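Rekance Building, Residents' Meeting
Minutes, 27 December 2018

The meeting opened with 21 units represented. The minutes of the August meeting were read and accepted with one correction: the storage room on the ground floor was treated for moths, and not for ants.

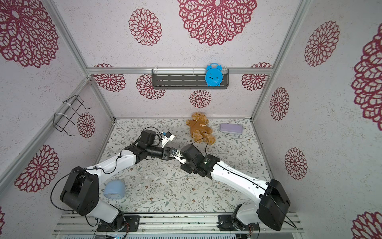 Page 2 of 3

Item 1. Mice in the basement
The contractor, Clavine, sent a written report. Droppings were found behind the boiler and along the pipe to the laundry room. Clavine proposes to close the gaps with steel mesh and to set 20 traps. The price is $300. The meeting approved it, with one vote against.

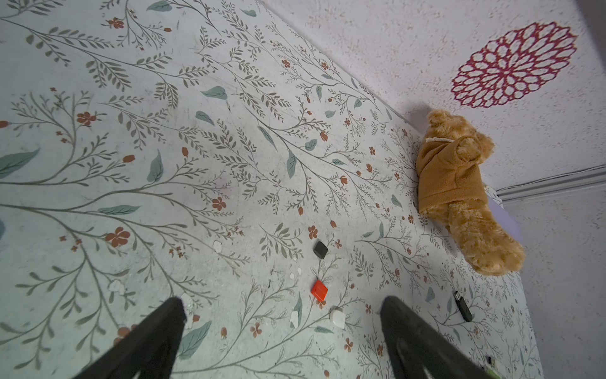
Item 2. Second offer
An offer from Bjarnason was also received. It is cheaper for the first visit, but every return visit is paid separately. The meeting decided to keep the offer in the file.

It was asked if poison bait will be used. Clavine answered by e-mail that bait is not necessary at this stage. Residents with dogs were glad to hear it. 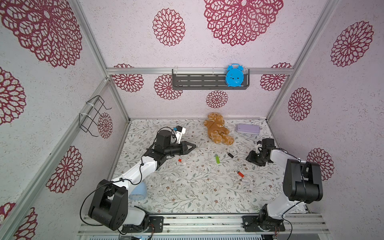

Silverfish were reported again in 3 apartments, all on the north side. The advice is to air the rooms every day and to look under loose wallpaper, where these insects like to hide. A wall with large printed flower medallions should be checked along the seams with a flashlight, as small marks are easy to miss in such a pattern. Sticky monitors from Flullero can be taken from the office.
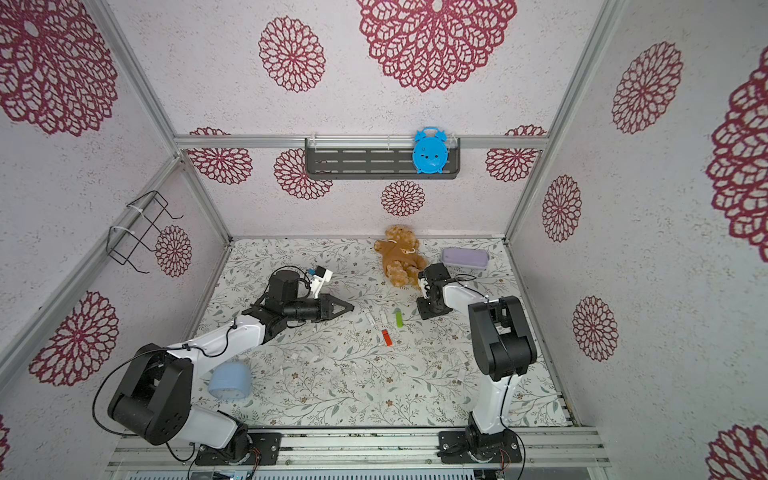
Item 3. Garbage room
The door does not close fully. It will be repaired before the traps are placed. Residents are asked again to tie their bags and not to leave bird food on the balconies.

The date of the next meeting will be posted in the entrance hall.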